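In defence of the play kitchen

Alina Matei

My sister moved to Elside in June and gave me forty-two reasons to throw out the kids' kitchen stuff before she got there. I kept the lot, and I'd like to say a word for it, because I think we're far too quick to tidy away the things children cook with (and I say that as someone who has stepped on a toy strawberry in bare feet, more than once!).

What I love is the muddle of it, a colander beside a bit of pretend fruit, and a ketchup bottle lying on a pink plate as if that were dinner. 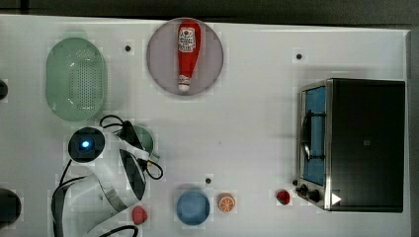
My grandmother let us play with her good bowls, and I don't remember her ever sorting the real from the toy. The big play sets in the catalogues match beautifully, and they cost a fortune, but give a child a blue bowl and an orange slice and you'll be served soup until bedtime. I'd sooner have that than a bare, lovely bench, even on the evenings when I'm hunting for the colander and the pasta's ready.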